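3 min read

4.2 Failure of the grasp phase

In the Drolldale kitchen task the hand must take the tomato and put it in the crate. The policy failed in 3 of 30 simulated trials. In two of them the fingers closed too early and touched only the wire trivet (Figure 2 shows the hand still open above the counter).

Search this journal Go
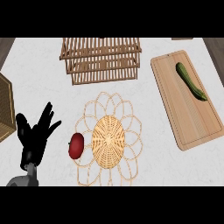 Figure 2. Simulated counter with the hand near the tomato.

Why did the force limit not stop the hand? The limit was read only at the fingertips, and in both trials the contact was on the side of the finger.

The remaining failure was a slip during lifting. We added a contact check on the finger sides and repeated the two early closings from the same start state.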